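How to set up a desk in a small room

We use cookies to remember your preferences. By continuing to use Wovent you accept our cookie policy.

A desk in a spare bedroom or the corner of a living room can work well enough for full days, provided you sort things out in the right order. Most people buy the desk first and then try to fit everything else around it. Start with the wall.

Choose the wall

Stand in the room at the time of day you do most of your work and look at where the light falls. A window to the side is best. A window behind you puts glare on a screen, and a window straight ahead makes your eyes tired by the afternoon.

Check where the sockets are. If the only one is on the far wall, either use that wall or plan the cable run now, along the skirting board and never across the doorway. Radiators matter too. Leave a gap in front of one, or you will be too hot from October to March and the room will be cold.

Measure

You need three measurements: the length of wall you can use, the depth you can spare, and the height of your elbow when you are sitting down with your shoulders relaxed. Write them on a piece of paper and take it with you to the shop.

For depth, push a chair back as if you were standing up and mark the floor behind it with tape. If the tape is under the bed or in the path of the door, go for a shallower desk.

Elbow height gives you the height of the desk top. An ordinary table is often a little too high for typing. You can raise the chair and put something firm under your feet, or take a little off the table legs. If you cut the legs, cut all four to the same mark and check twice with a level before you start.

Put the desk in place

1. Empty the area and hoover it. You won't get behind the desk easily again.
2. Fix any cable clips to the skirting board.
3. Assemble the desk close to its final position. Leave the bolts slightly loose.
4. Move it to the wall, leaving a gap wide enough for a plug.
5. Tighten the bolts, then rock the desk by one corner. If it moves, put a thin pad under the short leg.

I used a Powell frame with a white top. White shows pen marks and tea rings, but it makes a dark corner much lighter. Wipe it with a damp cloth and washing-up liquid. Scouring cream will dull the surface.

Add a raised shelf

A low shelf along the back of the desk gives you a second level without drilling into the wall, which helps if you rent. You need one board and two legs, which can be offcuts of the same timber.

Cut the board to the width of the desk or a little less. Set the legs in from the ends so the board is supported nearer the middle and doesn't sag. Glue and screw them from above, countersink the screws and fill the holes. Sand with medium paper, then fine. Two coats of clear varnish are enough, and the second should go on only when the first no longer feels tacky.

Keep the space under the shelf for flat things: a notebook, a tray of paper, a keyboard when you aren't using it. Heavier items go on top, directly over the legs.

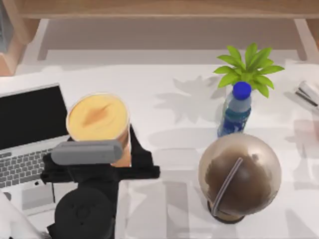 Hülya Kocabaş wrote to say that she left the glue out altogether and used screws only, so that she could take the shelf apart when she moved. She also stuck felt under the legs, and says her desk top came through two moves without a scratch. I would add the felt in any case.

Sort the light and the cables

One lamp is usually enough. Place it on the opposite side to your writing hand so that your hand doesn't throw a shadow on the page. A warm bulb is pleasant in the evening, but a cooler one is easier for reading small print.

Screw the extension lead to the underside of the desk, towards the back. Plug everything in, then gather the spare length of each cable and tie it loosely. Label both ends with masking tape. Don't run one extension lead from another, and don't plug a fan heater into either.

Leave it alone for a week

Work at the desk for five days before you buy anything else. Keep a list of what you get up to fetch. Those are the things that need a place within reach, and whatever you haven't touched can go in a cupboard.

Was this guide useful? 986 shares | 5 comments

Contact us | © Wovent | Back to top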